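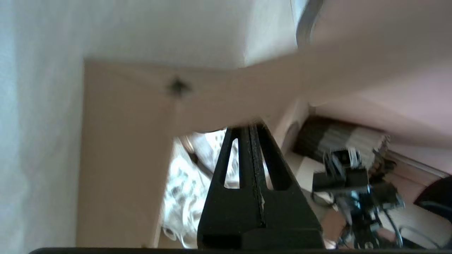 An arm reaching across a beige panel.

Home storage and decluttering: questions we get

Most of what is written on this subject comes from people with something to sell you. We have bought a fair amount of it ourselves over the years and regretted most of it. The answers below are our opinions, formed in ordinary apartments with ordinary closets. Where we don't know, we say so.

Do I need to buy bins before I start?

No. Buying bins first is how you end up with more bins. We've helped friends clear rooms where a good share of the clutter was empty storage containers, still with the stickers on, nested inside each other in a corner. Sort first, using whatever boxes you have. If, a month later, you still want a matching set, go ahead, but measure the shelf. Measure the depth too. The printed size on a bin's label is often the outside at the rim, and the base can be a good deal smaller.

Are cardboard boxes really that bad?

They get a bad name they only partly deserve. Cardboard is fine in a dry room. It's a poor choice for a basement floor, a garage with a leak, or anywhere you've seen silverfish. The claim that cardboard "ruins" clothes gets repeated a lot and we have never seen anybody back it up for the length of time a normal household stores normal clothes. If it's your grandmother's wedding dress, ask someone who looks after textiles for a living. If it's sweatpants, use the box.

One real drawback is that you can't see through it. Write on two sides, plus the top, and write what's in there. "Misc." is a waste of a marker.

What about the rule that says if you haven't used it in a year, it goes?

We don't like it. A year is an arbitrary length of time. You may not have used the fire extinguisher in a year either. You may not have used your good suit, your tent, the big stockpot or the crutches, and you'll be annoyed if you have to buy any of them again. Clothes that don't fit are a different matter, and so is anything broken that you've been meaning to fix since the last time you moved.

The question we use is what replacing it would cost in money and bother. A spare phone cable costs next to nothing to replace, so let it go. A sewing machine doesn't.

Should I pay for a course or a professional organizer?

An organizer who comes to your home and carries things down the stairs is doing real work, and we have nothing against paying for it. Get the hourly rate in writing, and ask whether they earn anything on the products they recommend. Plenty do. You are allowed to ask and they should be able to answer without a speech.

Courses are another thing. One of us paid $500 for the Momar Method, an online program with a workbook. The first module was about "finding your why." The second was about buying a label maker. The material on closets would have fit on an index card, and we'd read most of it before in a library book. Maybe the later modules change your life. We asked for the refund before we got there, and it came, eventually, in July.

Is a storage unit ever worth it?

Sometimes, for a short gap between two homes. As a permanent arrangement we have our doubts. The cheapest unit we were quoted, at the Trerkasside site, came to $1008 for the year, before the padlock they make you buy and the insurance they strongly suggest. Add up what's going in. Be mean about it and use secondhand prices. If the couch would fetch less than a couple of months' rent, you are paying to delay a decision about a couch.

Also check what happens to the rate after the opening offer runs out. The person at the desk may tell you it "usually stays close." Ask for the number.

How should I store shoes?

This gets asked more than anything else, so it gets the longest answer. 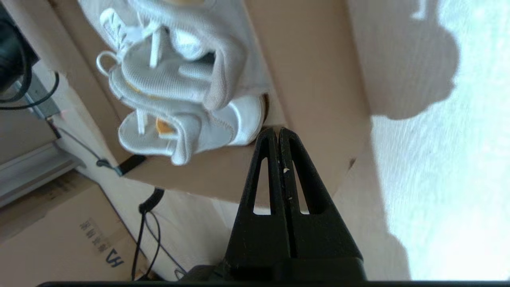 White and pale gray shoes piled in an open cardboard box.

For shoes that you wear every week, near the door, on the floor or on an open rack. That's it. Any system that asks you to open a lid, put shoes inside, and close the lid again will be abandoned. The lid will be off for good by the second week and there'll be shoes on top of it.

For out-of-season shoes, a box is okay. Clean them first. Let them dry all the way, overnight at least and longer if they got soaked. Stuff the toes with plain paper if you care about the shape. Heavier pairs go at the bottom. White shoes are supposed to yellow if you look at them wrong, and there's a whole shelf of sprays sold on the strength of it. Keeping them out of direct sun and rinsing the soap out properly after washing does most of what can be done, as far as we can tell. We tried two of the sprays and couldn't pick out the treated pair afterward.

Clear stackable shoe boxes look terrific in videos. In real life the drop-front ones tend to bow once you stack them high, and they're sized for smaller feet than some of us have. Put your own shoe in one at the store. People give you a look, but it saves a return trip.

Do those little packets in the shoe box do anything?

The silica gel ones take up some moisture in a closed container until they're full, and then they stop. In an open box in a hallway they're doing nothing you'd notice. Keep them away from kids and pets. Cedar blocks smell nice. Whether they keep moths off your sweaters once the smell fades, we'd want to see better evidence than the packaging.

Are vacuum bags a good idea?

For a move, yes. For a guest comforter, probably. For anything with down in it, we wouldn't leave it squashed all winter, and in our experience the seal gives up sooner or later anyway and you open the closet to find the bag has puffed back up and taken the shelf with it. The store brand held just as long as the pricey one.

Which shelving would you buy?

Whatever is secondhand, sturdy, and the right depth. If you push us for a name, the Flistby open shelf has held up well in a pantry and badly in a bathroom. The anchor kit that comes with it is nothing special. Do anchor it, though, and anchor any tall piece if you have children around, using hardware that suits your wall. We're skeptical about a lot on this page. We aren't skeptical about tall furniture tipping over.

Cabinets with doors hide a mess, which some people need and some people abuse. You know which one you are.

How do I get my family to go along with it?

We've no idea, and we don't trust anyone who claims a method. Chore charts last as long as the novelty. What has worked in one household is giving each person a space that is entirely theirs, closed door, no comments, and agreeing that the kitchen table is cleared before dinner. In another household the same arrangement fell apart in a few days. Don't throw out someone else's things while they're at work. You'd think this goes without saying, but we get letters.

Does being tidy make you calmer?

Could be. Some people are certainly happier in a clear room. Others feel fine with stacks of paper on every chair and can find anything in them. We'd be careful with articles that go from "people in messy homes reported more stress" to "your mess is causing your stress." It could easily run the other way. Someone who's exhausted doesn't put the laundry away.

Where can I donate what I clear out?

Call first. Many places have stopped taking books, mattresses, large furniture or anything electrical, and the list changes. Shoes should be paired, tied together by the laces, and wearable. A donation box isn't a trash service, and somebody on the other end has to pay to haul off what can't be used. The Gachanja Street thrift store takes clothing until 4 p.m. and will turn you away at five past, as we've learned.

Will you review my product?

If we bought it, maybe. Please stop sending bins.

Comments

Kartini Tambunan
Agree on the course, though I'd stick up for label makers. My spice drawer was hopeless before. You can get one used for very little.

Hartmut Dreßler
Your cardboard answer is too generous. I kept winter coats in boxes in a spare room that I would have called dry and they came out smelling like a cellar. Plastic with a proper lid since then and no trouble.

Faraji Rweyemamu
@Hartmut was it the cardboard or the room? Coats put away a bit damp will smell in plastic too, maybe worse.

Hartmut Dreßler
Possibly the room. I am still not going back to cardboard.

Tatu Rotich
What do you do about boots? They fall over on the rack and they're too tall for the shelf. Every answer I find is a product.

Kheri Mugo
Tatu, rolled-up magazines down the inside. Looks silly, works for mine. I also just took a shelf out of the closet so the tall ones fit underneath.

Contact us | Corrections | Copyright the authors, all rights reserved | Back to top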